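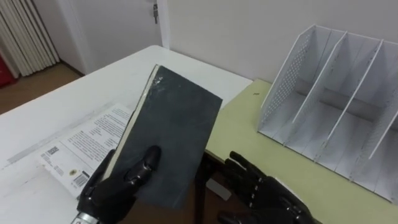 **What is the Grustell Reading Room, and who can join?**

Grustell is a subscription library on the second floor above a tile showroom in Vunby. Anyone over sixteen can join. You don't have to live in town, own a cardigan, or have an opinion about Russian novels. Fill in the form at the desk, show something with your address on it, and pay for the year.

**How much does it cost?**

$40 a year. It was less, and before that it was less again, and there are members who will tell you the entire price history while you are trying to find your coat. Students pay half. Members who join after the end of July still pay the full amount, but their year runs twelve months from the day they sign up, so nobody is being robbed.

**How many books do you have?**

1,922 in the catalog. The shelves hold 2,000, and we'd like to keep a little elbow room, so for every bag of books that comes in, something usually goes out. If you remember us having far more than this, you're thinking of the years before the leak.

**What happened to the old collection?**

The roof happened. We lost 900 volumes, mostly travel and the back half of biography, which is why our biography section is very strong up to the letter K and then becomes a matter of luck. We've been filling in from M onward. L is proving difficult.

## Borrowing

**How long can I keep a book?**

Four weeks. You can renew twice by email or by phone, unless another member has asked for it. After that it has to come home, even if only for a night.

**Are there late fees?**

No. We tried them for a year and took in enough to buy one stapler. What we do now is send you a reminder, then a second reminder with fewer adjectives. If a book is three months late we pause your borrowing until it comes back or you pay to replace it.

**How many can I take at once?**

Six. Large-print and cookbooks don't count toward the six. The cookbook exemption dates from a dispute we have agreed not to reopen.

**Can I borrow the books in the glass case?**

Those stay in the room. Ask at the desk and we'll unlock the case, and you can read at the long table for as long as we're open. Please use pencil for notes, and please make the notes on your own paper.

**Do I have to wear white gloves for the old ones?**

Clean, dry hands are better. Gloves make people clumsy, and clumsy people tear pages. There's a sink by the stairs. Hand cream should wait until you're on your way out.

## Looking after books

We get more of these questions than any others, so they have their own section.
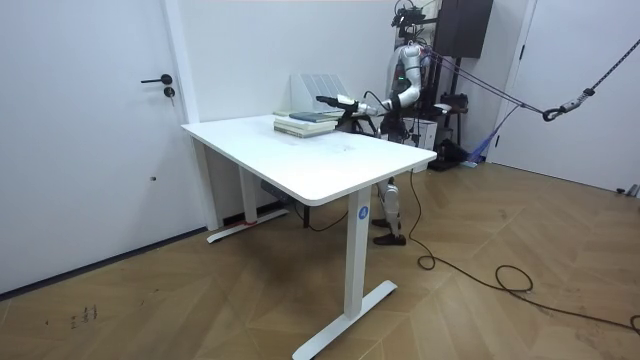

*Books and file holder, back of the standing desk.*

**I spilled something on a library book. What now?**

Tell us. Don't iron it, don't put it in the oven, and don't press it under a mattress and return it in spring hoping we'll blame the roof again. If it's damp, stand it on end with the pages slightly fanned, somewhere with moving air and no direct heat. If it's soaked, seal it in a freezer bag and put it in the freezer, then call. Freezing stops mold from getting started and gives everybody time to think.

**The spine cracked when I opened it. Is that my fault?**

Possibly, but it's a very common way to be at fault. Old glue dries out and gives up. Bring the book back with any loose pages tucked in where they belong, and leave the tape in the drawer. Clear household tape turns yellow and sticky, and taking it off does more harm than the crack did.

**How do you open a stiff new hardcover?**

Stand it on its spine on a table. Let the front cover down, then the back cover, and hold the pages upright. Press down a few pages from the front, then a few from the back, and keep going until you meet in the middle. It takes a couple of minutes and looks faintly ceremonial.

**My books at home smell. Can it be fixed?**

Sometimes. Put the book in a lidded box with an open dish of baking soda next to it — next to it, not on it — and leave it for a week or two. If the smell is still there, repeat. If you see fuzzy growth, keep that book away from the others and wipe down the shelf it came from. Cigarette smoke is the hardest to shift, and some paperbacks from smoking households are simply going to stay that way.

**Can you repair my own book?**

Simple things, yes: a loose hinge, a torn page, a dust jacket that needs a clear cover. Members pay for materials only. Family Bibles, anything in leather, and anything you would cry over should go to a proper bookbinder. We keep a list at the desk.

**What do you use to clean covers?**

A soft dry brush, working away from the spine. For cloth covers we use a vinyl eraser on the worst marks and stop early. We were once given a crate of Sonetti shelf polish, which is excellent on shelves.

## Donations

**Do you take donated books?**

Yes, up to two bags at a time, and please ask before you bring more. We're glad to have local history, children's books in good shape, crime of any period, and biographies of people from L to Z. We can't use encyclopedias, condensed novels, computer manuals, or diet books. We already have the one about the astronaut.

**Will you tell me what my books are worth?**

We won't, partly from tact. Most old books are old and that's the whole story. If you think you have an exception, a dealer can look at it and give you a figure in writing.

**Can I have my donation back if you don't shelve it?**

Only if you say so when you drop it off. We'll put your name on the bag and hold it for a month. Anything else we don't keep goes on the sale cart by the door, where you're welcome to buy it back. People do.

## Visiting

**When are you open?**

Ten to six most days, with current hours posted on the street door. During Ramadan we open again after sunset for two hours on the evenings marked on the calendar, with tea and dates out on the landing. Everyone is welcome at those. Food stays on the landing.

**Is there an elevator?**

Yes, at the back of the tile showroom. Press the button and wait longer than seems reasonable. If it's out of order, call up and we'll bring books down to you.

**Can I bring a laptop?**

Yes, with the sound off. There are outlets along the window wall. Phone calls belong on the stairs, where the echo will encourage you to keep it short.

**Are children allowed?**

Very much so, with an adult if they're under ten. The picture books are on the bottom two shelves beside the radiator, and they can be put back in any order whatsoever. We'll sort them out in the morning.

**How do I cancel my membership?**

Email us or tell the desk, and return whatever you have out. We don't refund part years, but you can pass the remaining months to someone else if they fill in the form.

*Page last updated 20 Mar 2023. If your question isn't on it, ask at the desk or leave a note in the return box.*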